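Home | Guides | Bedroom | Laundry | Archive

Setting Up the Punberg Adjustable Bed Base: Section 4, Dressing the Bed

3 June 2025 | By the Katen guides desk

17 comments | 418 shares

This section assumes the base is bolted together, the handset is paired and the mattress has been on the slats overnight. If you skipped the overnight part, the sheet won't care. The printed leaflet insists on it anyway and gives no grounds.

The leaflet also says the bed can be dressed in 5 minutes. We doubt whoever wrote that had a king size and a wall on one side. Allow 30 the first time.

Before you start

Lower the head and foot sections until the base is flat. Unplug the handset cradle if children or pets are in the room. The lock button on the handset is supposed to do the same job, but it sits where your thumb lands and comes off too easily for us to trust it.

Check the depth of the mattress against the depth printed on the sheet packet. "Extra deep" has no fixed meaning. Lykkegaard uses it for one pocket size and Dollar for another, and neither fits every mattress sold with this base. Measure from the bottom seam to the highest point of the top, with any topper in place.

Caution: Keep hands, cords and loose bedding away from the hinge points under the base whenever it is moving. The base stops when you release the button. It does not stop because something is in the way, whatever the word "safe" on the carton might lead you to expect.

4.1 Fitting the protector

1. Lay the protector on the mattress with the smooth side down. Some packets show it the other way up. Follow the sewn label if there is one.

2. Hook the two head corners first, then the foot corners.

3. Raise the head section to its highest setting and look at the corners. If either has ridden up, the protector is too shallow. Pinning it is a bad idea on this mattress, and the stick-on tabs sold for the purpose let go after a wash or two in our trials.

4. Return the base to flat.

Note: "Waterproof" on a protector label usually covers the top panel only. The side skirts are often plain knit. Pour a spoonful of water on a skirt before you believe otherwise.

4.2 Fitting the bottom sheet

1. Find the long side of the sheet. A tag in one corner should mark the foot end, though we have opened packets with the tag at the head and one with no tag at all.

2. Fit a head corner, then the foot corner diagonally opposite. Pull the pocket well under the mattress, past the seam.

3. Fit the other two corners. The last one will be tight. If it is easy, the sheet will wander.

4. Raise the head and foot sections together, wait, and lower them. Smooth the sheet from the middle outward.

If you bought corner straps, clip them on at this stage. They help at the foot. At the head they mostly get tangled in the retainer bar, and we leave them off. 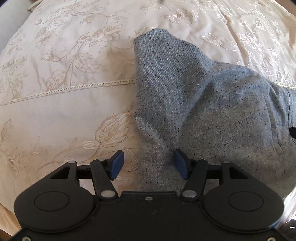 4.3 Adding the covers

1. Center the comforter with the same drop on both sides. Do not tuck it in at the foot. A tucked cover pulls tight across your toes as the foot section rises, and it drags the bottom sheet with it.

2. Put pillows on last. One is enough for the raised position. The leaflet photo has a heap of them, which pushes your chin onto your chest.

3. Run the base through its full travel once more, watching both sides. Nothing should hang low enough to reach the hinges.

4. Plug the cradle back in and save your flat position as a preset. Hold the button until the light blinks twice. If it blinks once, the preset has not been saved, even though the handset beeps as if it had.

4.4 If the sheet keeps slipping

Wash it once at the temperature on the label and try again. Cotton may shrink enough to grip. Polyester blends rarely do.

Check the retainer bar at the foot. It should stand upright and touch the mattress. A bar leaning outward lets the whole mattress creep, and new sheets won't cure that.

Bed skirts are not covered here. Katen sells one for this base, and we have yet to see it stay clear of the hinges.

Previous: Pairing the Handset | Next: Cleaning and Care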